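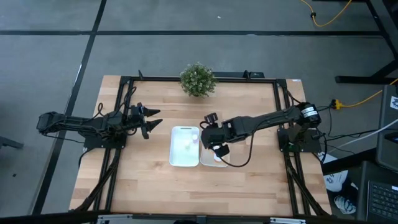

Two robot arms at a sorting bench, with the trays used for small parts.

The Bench and the People Beside It

By Jade Doucette

January 7, 2024

Print this page | E-mail this page

When Wusumex placed its first pair of robot arms in the kitting department at Sestell, management issued a short notice saying that no positions would be affected. The notice was accurate as far as it went. Positions are one matter, and the content of a working day is another. It is my view that employers should be required to account for both.

Kitting is small work. A person takes an item from one tray, checks it, and sets it in the next. The department handles 1257 part numbers, and the arms have so far been given 200 of them. These were selected by the engineers as the easiest to grip. They were also the parts that experienced staff used to leave for the last hour of a shift, when hands and eyes were tired. What remains for people is harder on average, and the hourly target was not changed.

Kanako Tsuji has worked in the department for almost 10 years. She told me that she does not object to the arms and would not wish to have the simple parts back. Her complaint concerns the stops. When an arm fails to pick up an item, the nearest person is expected to clear the tray and restart the cycle, and that time is recorded nowhere. Jarosław Kurek, who supervises the shift, confirmed this. He has asked for a separate labor code and is waiting for an answer.

The company deserves credit for some of its decisions. Staff were trained during paid hours, and Nima Mahmoudi of the engineering group moved his desk to the floor so that questions could be put to him directly. Several changes to the tray layout came from the people who load the trays.

Good will of this kind should be put in writing. Before the next benches are approved in March, Sestell should review its targets, recognize the clearing of stops as skilled work, and pay for it accordingly.

Related items
Tsutomu Murakami: Training Hours and Who Pays for Them
Yokoyama Plant Revises Its Shift Schedule
Letters: The Tastari Agreement

Contact the editor | Copyright 2024. All rights reserved. | Back to top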